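2023-09-30

We have been running the Jarkent arms at the Florngate site since February. I keep getting asked how many jobs they replaced, so I'm writing down what changed on my side of the building, which is kit packing and the small test bench behind it.

Some background. Trutent packs mixed kits: household items, play sets, sample boxes for trade customers. A typical order is 250 or 300 kits, and the contents change with each one. Fixed machinery never made sense for us. By the time a feeder had been built for one item, the order had shipped. People did the packing by hand, and they were good at it.

The arms don't need a feeder. They need to be shown the item, given a grip point and a speed limit, and tried on it until the drop rate is acceptable. That trial work is now a job. It did not exist last year, and it takes up most of my morning.

The method is dull. Put a few unlike things on a table, pick one, place it, reset, repeat. We want shapes that disagree with each other: something tapered, something with flat sides, something low in a dish, something open at the top. A setting that works on a block usually fails on a carrot — the taper changes the width under the fingers, and a few millimeters along the length is enough to matter. Each item gets its own record in Derese, our scheduling and settings software, with grip width, approach angle and maximum force.
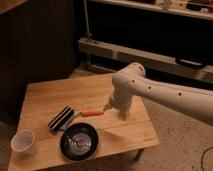

Liudmyla Polishchuk read a draft of this and objected to the word "dull." Her point was that resetting the table is the part of the job that wears people out, and that I had given it one word. She packed by hand for years and would take a full shift of packing over two hours of putting the same objects back where they were. On the line you could talk to the person next to you. At the bench you watch one arm, and you have to keep watching it.

I agree with her, and the schedule now reflects it. Bench sessions are capped at two hours and the reset duty rotates. Before the cap, the notes entered in Derese got shorter as the morning went on, and some of the late ones were useless. "Slipped" tells me nothing. I need to know whether it slipped at pickup, in transit or at release.

Other changes, for anyone planning something similar:

- There are 13 of us on the shift, same as before. Four have moved from packing to setup and checking.
- Setup pays one grade higher. That took longer to agree on than the installation did.
- The item library passed 2000 records this month. A good share are near duplicates, and cleaning them up is on my list.
- Lifting is down. Standing still is up, and we have had complaints about knees and lower backs. Better mats are on order.

The skill that has lost value is speed. Our fastest packers used to set the pace for everyone and were paid a bonus for it. The arm sets the pace now, and the bonus was folded into base pay. Two people came out slightly behind on that. I don't think the adjustment was handled well, and I said so in the review.

The skill that has gained value is knowing how an object behaves when you pick it up. The hand packers have that already. Their first guess at a grip point is usually better than mine, and I'm the one with the robotics certificate.

Next up is soft packaging — bags, pouches, anything that folds. The current grip settings crush it or lose it. I'll post numbers when I have enough trials to make them worth reading.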